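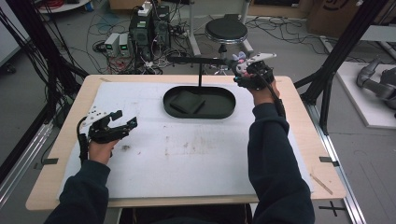
According to Kulap Klinhom, a machine that does one chore well is still a long way from a machine you would leave alone in the house, and she would like people to hear that before they start clearing out the broom closet. We talked for most of a Friday morning in Ristetbridge, and she kept coming back to it, always cheerfully.

"People ask me about laundry first," she said. "Always laundry! And I tell them a towel is fine, a towel is a rectangle. Then you hand it a fitted sheet and everybody goes quiet."

Her group at Hokent works on tidying, which sounds like the easy end of things until you hear her talk about it. Picking up a soft toy and putting it where it belongs takes a person no thought at all. For a machine there is the matter of how hard to squeeze, and what to do when the thing sags, and where "where it belongs" might be in a house with kids in it. A person does the job by hand first, over and over, with the same kind of grippers the machine will use – 60 times for a single task, on a good day – and the machine learns from those.

I asked whether shops would get there sooner than homes. She thought so, mostly. Shelves stay put, and the lights are always on. A store in Clegg has been asking her about restocking, and she told them she could see it happening for boxes, though not for anything in a bag.

"My mother wants to know when it can do her kitchen," she said, laughing. "I told her six years. She said I told her that 2 years ago, so it should be four by now."

And would she have one at home herself? She took a while over that one, and poured us both more coffee. "For the toys, yes," she said. "I'd let it do the toys tomorrow. I'd still be in the room, though."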